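Sonano Community Boards > Clubs and Hobbies > Starting a chess night at the library, need advice

pawnstormpete
April 11, 2025
Hi all! I've been playing online for ages and finally talked our library into giving me a room two evenings a month. Now I'm panicking a little. Should I run it as casual drop-in or do clocks and pairings from the start? I ran a quiz night last November and it fizzled after 3 sessions, so I really don't want a repeat.

knightlife_mo
Casual, casual, casual. I've watched two clubs die because someone brought out a pairing sheet on opening night and all the beginners vanished. Let people chat, let them take moves back, put the clocks in a bag.

zugzwanger
Have to disagree with Mo. Our club in Yaman was drop-in for its first year and it was the same four guys playing blitz and ignoring anyone who walked in. Once we did proper pairings the newcomers got games. Shy people like being told where to sit!

knightlife_mo
Fair, but that sounds like a problem with the four guys.

zugzwanger
I was one of the four guys, so yes.
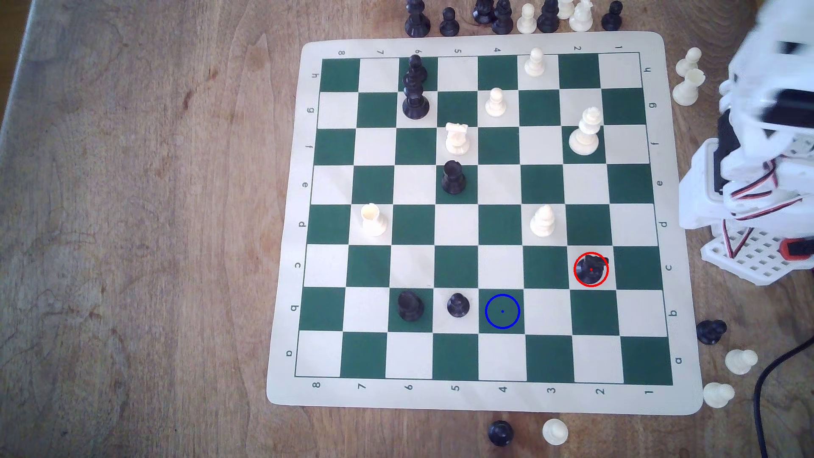 Anyway, what fixed it for us was splitting the evening. First hour is paired games, no ratings, slow time control. After that it's a free-for-all and people can play blitz until the lights go off. The other thing is to have something for the odd person out – we set up an endgame position and whoever is waiting tries to win it against whoever finishes first.

rookandroll
Oh I like that. What level are you expecting, Pete? If your people are all 2000 and up online they'll want clocks no matter what Mo says.

pawnstormpete
Ha, no. I'm nowhere near that, and most of the sign-ups wrote "know how the horse moves." There's one person who might be really good but they only signed up as Tuter so who knows.

knightlife_mo
Then please don't start them on rook endings. You'll scare them off.

zugzwanger
Beginners LOVE endgames. Fewer pieces, less to worry about. King and pawn, ten minutes, done.

knightlife_mo
We're never going to agree on this one.

pawnstormpete
Going with the split evening, and snacks. Will report back after the first one.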